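Review: Keso storage trays and tubs, from the Faltden range
Equipment Review Section, Kinoshita Resource Centre
Friday, December 27, 2019

The Centre purchased a set of Keso trays and tubs in September for use in its activity rooms. The set belongs to the Faltden range and was supplied by Zernilico. Staff were asked to use the items in place of the cardboard boxes then in service and to record any faults. The findings are set out under the headings used in all our reviews.

Intended use

The trays are sold for sorting small articles: caps, counters, lidded pots and similar pieces that are easily lost under furniture. Our own stock of such pieces stands at 200, and a good number of them spend part of every day on the floor. The grey tray was the item most often requested by the rooms.

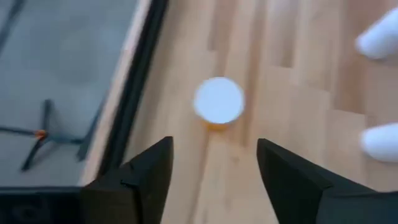

A small round piece with a white top, on the wooden floor beside the grey tray.

Grey tray

The interior is smooth and a muted grey, against which white and brightly coloured pieces are easy to find. Dust wipes off with a dry cloth. The tray is large for its purpose and takes up a fair amount of floor; rooms with narrow walkways should measure before ordering. It may be pushed along a hard floor when lightly filled, but staff are advised to lift it when full. One tray arrived with a rough edge and was exchanged by the supplier within a week.

The absence of a lid was raised by two rooms. A lid is listed as a separate item and was out of stock throughout the review period, so it could not be assessed.

Pink tub

The pink tub is a translucent piece with a glossy finish. It is an attractive object and was well liked by younger visitors, who had no difficulty in remembering which tub was theirs to fill.
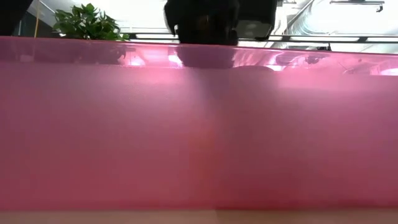

The finish does require some care. Fingerprints show readily on the upper part, and overhead lighting is reflected strongly in it, which some staff found tiring when the tub stood at desk height. Contents can be made out only as a change of tone through the side, so a label remains necessary. Adhesive labels came away cleanly after soaking in warm water. Scouring pads should not be used.

Instructions and packaging

The leaflet is brief and covers washing and stacking only. No maximum load is stated, and we have asked Zernilico to supply one. Packaging was plain card and could be recycled in full.

Recommendation

The grey tray is approved for general purchase. The pink tub is approved for rooms where appearance matters and where regular wiping can be arranged. Orders should be placed through the usual form, with the room number entered in the second box.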